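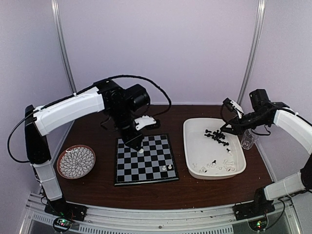 Left arm over the board, right arm at the tub.

Two arms, one chess set, and a demo for parents. Where do we start?

Posted by Deepak Chauhan, 2020-05-14
Tags: student projects, pick and place, school clubs

I help out with the robotics club at Undgate, and our students picked their own project this year, a decision I supported right up until I heard what it was. They want two arms to set up a chess set. The pieces start in a white plastic tub, black and white all mixed up, and should end on the right squares. The right arm works the tub, the left arm works the board. Playing chess comes later, they tell me.

What we've got so far: both arms are driven by recorded moves. The students guide the arm through a pick by hand, save it, and play it back. It works very well if the piece is exactly where it was during the recording. Pieces in a tub don't care for this arrangement. They roll. The ones lying on their sides in the corner are the worst, because the fingers hit the tub wall before they get to the piece.

We logged 112 tries in April. The students have the spreadsheet and I've been asked not to read the success column out loud in meetings.

What I need to know:
Is the tub a lost cause, or is there a trick to picking from the corners?
How do you do the handoff from one arm to the other? They've tried it in the air and mostly invented a way to drop bishops.
Is there any hope of telling a black piece on a black square from the square itself? Our board is black and gray.

The demo is in five weeks. The club's budget is whatever was left over from Cerka, last year's project, so please don't suggest anything with a price that needs a comma.

Fenna Kramer
Ran a chess project with my own club at Rarklow two years ago, so you have my sympathy.

Drop the midair handoff. Pick a spot on the table that both arms can reach and put a shallow fixture there, a block with a round pocket a bit wider than the base of your biggest piece. Right arm stands the piece in the pocket, left arm takes it out. Now the left arm always picks from the same place, and your recorded moves are suddenly fine for that half of the job. Ours was cut from foam and lasted the season. Check that both arms can't go for the pocket at the same moment. We used a plain "busy" flag in the code after a collision that cost us a finger (the robot's).

For the tub: line the bottom with something soft so the pieces stop rolling, and glue in a sloped strip around the inside edge so they slide away from the walls. You'll lose some floor space and all of the corners, and you won't miss them. Start with only the white pieces in there or only the black ones. Mixed is a sorting project and a setup project wearing one coat.

A piece lying down has to end up standing. Grip it near the head, lift, and let the wrist turn it upright before it goes in the pocket. Knights will hate this. Record knights separately.

On black-on-black, you don't need to see the board if it doesn't move. Tape down two corner stops, keep the board pushed into them, and have the software remember which squares are full. In your picture the board is sitting a little crooked, and that alone would throw off your far squares.

Tâm Hứa
just use a magnet

Rajkumari Sengar
Magnets did cross our minds at my school too, and they're fun until the piece won't let go, or brings a friend.

Agree with Fenna on the fixture. One thing to add: cut the demo down. Have the students place five pieces without help and then let a parent ask for one more. Our group insisted on a full setup, and the audience had found the snack table long before the rooks were in. Also, move anything the demo doesn't use off the table. I see a bowl on the left and a clear cup by the tub, under the right arm, and I would want that cup gone before anybody hits play.

Deepak Chauhan
Thanks, all. Foam pocket gets cut tomorrow. The students voted to keep the colors mixed, on the grounds that separating them would be "giving up." I've passed along the knights warning. Tâm, two of them want to try the magnet.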